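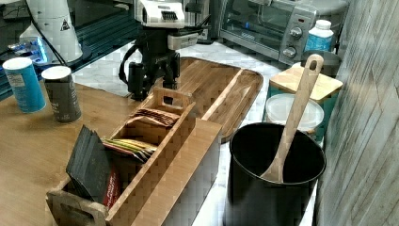 Revision 5 of the Clirkeck counter-work rules takes effect in June and applies to every kitchen station at the Akunville site. The main change concerns the approach phase, meaning the last part of a downward move before the fingers touch anything. Earlier revisions treated approach as a matter of speed only. Revision 5 adds conditions on what the fingers may be above, how far the cable may swing, and which objects have to be listed before the run starts. A divided box such as the bamboo tea organizer is a useful test case: it has a raised center handle with an opening in it, wooden dividers, and compartments of packets in several colors, and the fingers can hang just above the far end of it while a loop of cable curves down beside them. Each of those items now has its own clause.

The notes below cover the clauses that operators have asked about most. The full text is in the shared rules folder, and the change table is in its first appendix.

Clause 2: Station listing

Before a session, the operator lists every object inside the reach envelope, including those that take no part in the task. Under revision 4 it was enough to list the target object and the objects next to it. The review of logged sessions did not support that limit. Of 2,569 counter sessions reviewed, 149 contained at least one contact with an object missing from the list. Most of these were light contacts with a tall item at the side of the station, made on the way out of a task and not on the way in.

The listing uses plain names and one of three classes:

Class A: may be grasped during the session.
Class B: may be touched, may not be grasped.
Class C: may not be touched.

Appliances with a power cord are always Class C, with their cords. Glass doors, control knobs and indicator lights are not listed separately; they take the class of the appliance. Utensils standing in a crock are listed separately from the crock, as a spoon handle can extend well past the rim and the crock's own outline is then a poor guide to the space it takes up. Lidded jars are Class B unless opening them is the task.

Anything carrying a printed warning label is Class C regardless of what it is. Operators do not need to judge whether the warning is relevant.

Clause 3: Handles with openings

A handle with a cut-out may be grasped in two ways: across the outside, or with one finger through the opening. Revision 5 permits the second only where the opening clears the finger by the margin given in the clearance table, measured with the finger pad fitted. A pad changes the width enough to matter, and several stations had been measured with bare fingers.

Where a container has more than one handle or slot, the run sheet names the one to be used. "Handle" alone is not an acceptable entry. For the divided boxes, write "center handle" or "end slot".

Lifting a loaded divided box by an end slot remains prohibited. Sliding it by an end slot is permitted on a single flat surface, at the reduced speed, with the path kept clear for its full length.

Clause 4: Small packets

Thin paper and foil packets are a known problem for two-finger grippers. The fingers tend to close on more than one, or to catch the divider along with the packet. The clause sets a force ceiling for packet work and requires a pause after closure, during which the finger gap is compared with the expected thickness. A gap outside the band ends the attempt. The fingers open, the arm rises to the clearance height, and the attempt is logged as a null grasp.

Null grasps are not faults. Some operators had been clearing them from the log before submitting it, which made the packet figures look better than they were and left Ronen, our log review tool, with nothing to compare. Leave them in.

Retries are limited to 2 per packet. After the second retry the packet is marked as skipped and the run continues with the next one. A leaning stack counts as a single unit for this purpose. If the stack shifts during an attempt, stop and reset it by hand with the arm parked.

Clause 5: Cable slack

The external cable must have enough slack for the full range of the wrist and no more. Revision 4 gave a maximum loop size with the arm at rest, which was easy to measure and told us little. The loop changes shape as the wrist turns, and its lowest point may end up beside the gripper at the bottom of a reach.

The new check is made in the lowest pose of the planned task. Move the arm there by hand guiding, turn the wrist to both ends of its planned range, and confirm each time that the cable stays above the fingertips. If it does not, re-clip the cable at the upper mount and repeat the check. Do not tape cable to the sensor housing. Tape residue near a vent collects dust, and the housing has to be removed for cleaning.

Clause 6: Mixed surfaces

Many counter stations now include two work surfaces meeting at an edge, commonly wood and stone. The two may differ in height by a small amount and will almost always differ in reflectance. A surface height taken on one must not be used on the other.

Take a touch-off reading on each surface at the start of the session. Enter both on the run sheet, with the surface named. If an object lies across the joint, use the higher reading and add the standard margin. Glossy surfaces behind the work area should be noted under "background", as reflections have produced false depth readings at several stations. The Heo calibration routine flags these when it is run with room lights at their working level. Running it in a dark room and turning the lights on afterward defeats the check.

Dates and transition

Revision 4 run sheets are accepted until the end of June. Sheets already started on the old form may be completed on it, with the Clause 5 cable result written in the remarks box. Sessions that involve packet work must use the new form from the first day, as the old one has no field for null grasps.

Printed copies of the class list and the clearance table will be at each station before the change. Discard older laminated cards when the new ones arrive – two versions were found side by side at the last audit, with different finger widths.

Requests for an exception go through the usual form and need the station number, the clause, and the reason. Exceptions to Clause 2 will not be granted for powered appliances. Exceptions granted under revision 4 expire with it and have to be requested again.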